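双腕ロボットの機嫌は、朝の15分でわかる

工具箱を開ける音がして、照明が落ちる。Truviaの実験室の朝は暗い。双腕ロボット「Rorley」の整備は、まず天井の蛍光灯を消すところから始まるのだ。黒いカーテンを背に紫の光だけが残ると、白い腕の輪郭がすっと浮かび上がって、もうそれだけでわくわくしてしまう!

最初に見るのは手首だ。リング状のハウジングに指を添え、ゆっくり回してガタを探す。次が指の関節。一本ずつ曲げて、戻して、引っかかりがあれば分解する。制御盤の記録では、前回の分解から数えて把持動作が1381回。交換の目安にはまだ遠いのに、担当者は毎朝さわる。音が変わる前に手触りが変わるのだという。

それから作業シートを敷く。長辺を奥へ向けてロボットの正面に置き、四隅を押さえてしわを伸ばす。ここが2ミリずれると、その日の位置合わせは全部やり直しになる。 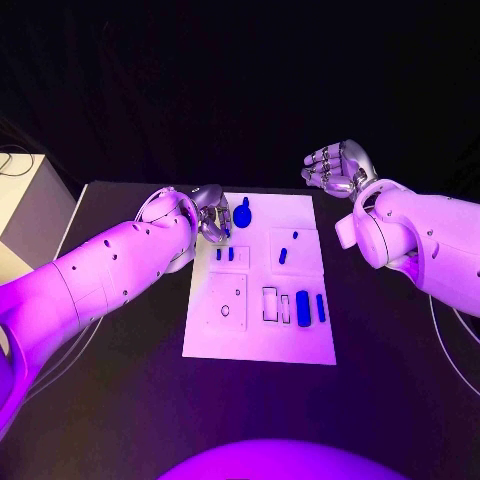 較正には青い部品を使う。角形のブロックに、太さも丈も違う円柱、それに小さなペグ。大きい円柱は手のひら全体で、ペグは指先だけでつかむことになるから、力加減の調整がいっぺんに試せる。この組み合わせを考えたのは部品商社のJaiswalで、創業は1996年。もとは時計工具の店だったと聞いて、妙に納得した。

面白いのは左右の癖だ。同じ図面から作られた腕なのに、左は下ろすときにわずかに早く、右は止まり際に少し粘る。ソフトでそろえることもできるが、ここではケーブルの取り回しから疑う。白い線のたるみを指一本ぶん変えたら右の粘りが消えた日もあったそうで、その話をする担当者の顔がまた実にうれしそうだった。

指の腱を張り替える日は大仕事になる。六角ねじは13本、締める順番は手書きの紙に残してある。張り終えたら空のまま200回開閉させ、もう一度張りを見る。次の張り替えは2月の予定で、見に来ていいですかと尋ねたら、工具を持たされる覚悟で来てくださいと返ってきた。行きます、もちろん!

18/12/30

コメント(3件)

ねじ山：手触りのほうが先に変わる、わかります。うちの旋盤も同じです。

kumo_to_ame：六角ねじの締め順、対角なのか端からなのか気になります。続編で写真をぜひ。

工専3年：ケーブルのたるみは盲点でした。月曜に自分の機体も見てみます。

関連記事
・搬送台車Kitport、車輪交換の一日
・グリスの選び方 小型減速機編
・古いティーチングペンダントを直す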